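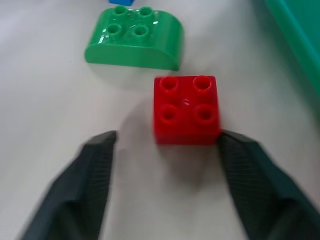
Do big toddler bricks need sorting before the first play? They only want a quick check and a wash, and the sorting can wait until you know which pieces your child goes for.

Guides > Play Table > Getting Started > Section 3: Setting up the bricks

Overview Unpacking Bricks Cleaning Storage Contact

Section 3: Setting up the bricks

Right, so you've got the Telar table standing up and it doesn't wobble (if it does, go back to Section 2 and have another go at the feet). Now for the good bit! I've set up more of these than I care to admit, and I've settled into an order that works for me.

1. Tip the bricks out on a towel and look for chips or split corners. Anything cracked goes in the bin, even if it's your favourite.

2. Wash them in warm water with a drop of washing-up liquid. Hollow studs hold on to crumbs and dried yoghurt like you wouldn't believe, so take an old soft toothbrush to those.

3. Shake each one hard and leave it stud side down overnight.

Caution: please don't put them on the radiator to hurry things along. I did that once, and three of mine have never clipped on properly again.

4. Wipe the tabletop and dry it. A pale top shows every smear, but it also makes a red or a green brick very easy for little hands to spot.

5. Start small. I put out a few plain square bricks, the 2x2 sort with four studs, and one or two curved ones. Everything else stays in the Hunt tub on the shelf.

6. Show your child how two plain bricks press together, then leave them to it. Curved pieces come later — they're lovely as the top of a tunnel or somebody's roof, but not every side is flat and that can be a bit baffling at first.

Note: if you've bought a second-hand lot, try one brick on another before you wash the whole bag. I've had Mundon bricks that sat happily on Zamau ones, and a few that simply wouldn't.

Caution: small bricks from an older child's set don't belong on this table. Check under the sofa too.

7. At tidy-up time, sweep everything into the tub with your forearm and put the lid on. Fussy colour trays are in Section 5, should you fancy them.

Related sections
Section 2: Levelling the feet
Section 4: Getting crayon off the tabletop
Section 5: Tubs, trays and lids
Spare parts and how to order them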